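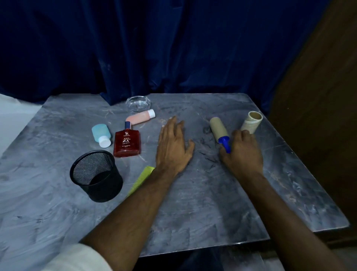
Talk for the Hillent library evening, 1st May. Slot is 30 minutes with questions. Aim to stop talking at 20.

Bring: the box of small bottles, tray, roll of masking tape, marker, two funnels, paper towels. Water is at the sink in the hallway, fill the jug before people come in.

## Start

Say hello, say where the exits are, say the handout is by the door and they can take two.

First question to the room: how many of you have a drawer, bag or basket at home with small bottles in it? Wait for hands. Second question: how many could say what is in all of them? Fewer hands. Move on, don't make people feel bad.

The talk covers toiletries and the small household things that end up with them. Perfume, lotion, shampoo, sample tubes, the glass dish that used to be an ashtray and now holds hair ties. I did my own house in March. I had 87 items, counting everything smaller than a soda can. I kept 30-something of them, and I could probably have kept less.

## Get it all on one table

Main point of the first half. Don't sort inside the cabinet. Take everything out and put it on a table with a hard top that wipes clean. Stone, tile or glass is fine. If it's bare wood, put a towel down first – perfume takes the finish off and so does nail polish remover.

Lay bottles down if they won't stand up. Most travel sizes won't stand up once they're half empty. Check caps before you lay anything down (I forgot to say this in Reken and had a question about it after).

Don't start with the big bottles. Big bottles are easy, you know what they are. Start with the little ones and you get the slow part done while you still have some energy.

## Unlabeled bottles

*Hold up two from the box. Pass them around, caps on.*

Ask what people think is in them. Shampoo and body wash look the same. So do lotion and conditioner. Peach, pink and pale blue tell you nothing, because half the time the color is the plastic and half the time it's the liquid.

What I do:

- Open it and smell it from a few inches away.
- Put a drop on a wet plate and rub it. Shampoo and body wash foam. Lotion and conditioner don't.
- If it still isn't clear, it goes. Don't test it on your face.
- If it is clear, tape and marker right away. Name and month.

Masking tape comes off in the shower after a week or so. Clear packing tape over the top fixes that. Someone always asks about label makers. They're fine if you have one already.

*Demo: fill one travel bottle from the jug with the small funnel. Leave a gap at the top. Squeeze a little air out before the cap goes on. Lay it on a paper towel and leave it there till the end, then check the towel in front of everybody.*

## Perfume

People hold on to perfume longer than anything else on the table. Some of it was a gift, some of it was expensive, some of it is just a nice bottle.

Points to make:

- Keep it out of the sun and away from the heater. The bathroom windowsill is the worst spot in most homes. A bedroom drawer is better.
- Colored glass makes it hard to see how much is left and whether the liquid has gone dark. Spray some on a white tissue and look at that.
- If the first smell is sour or like nail polish, it has probably turned.
- Keep the cap on. Sounds obvious. Go home and look.
- Old perfume is mostly alcohol. Don't pour it down the sink, and keep it away from candles and cigarettes. Check with the town about drop-off for household chemicals.

If you like the bottle, keep the bottle. It doesn't have to stay with the toiletries.

## Things that aren't toiletries

Every table has some. Ashtrays, buttons, a battery, one earring, keys. Push them to the back and don't deal with them until the bottles are done. If you get up to put the battery in the kitchen you'll be gone for an hour.

A heavy glass ashtray is a good thing to own even if there's no smoking in the house. Mine has rings in it at night. Wash it hot with dish soap and use an old toothbrush in the corners. Don't put a leaking tube in it and call it storage. I did that for a year.

## Putting it back

One container for travel, one for daily use, one for spare. If the spare one is full, stop buying. I use shallow trays from Wetunetti, any tray with a lip will do.

Put the travel ones in a clear bag now and leave them there. When you get home from a trip, refill before you put the bag away.

The handout has the drop test, the tape method and a blank list. The library printed 106 copies, so there are plenty. The same sheet went out with the spring newsletter to roughly 3000 homes, so a few people may have it already. Ask.

*Check the paper towel under the demo bottle.*

## Questions I usually get

**Are the hotel bottles worth keeping?** Keep two or three for guests. Use up the rest on your hands.

**Can I mix two half bottles of shampoo?** Same brand and kind, yes. Different ones, I wouldn't.

**How do you wash out a lotion bottle?** Warm water, dish soap, a spoonful of dry rice, shake hard. Let it dry upside down with the cap off, overnight at least.

**What about sunscreen?** Go by the date on it. Leave it in its own bottle.

Wipe the table before leaving. Jug goes back to the hallway, leftover handouts go to the front desk.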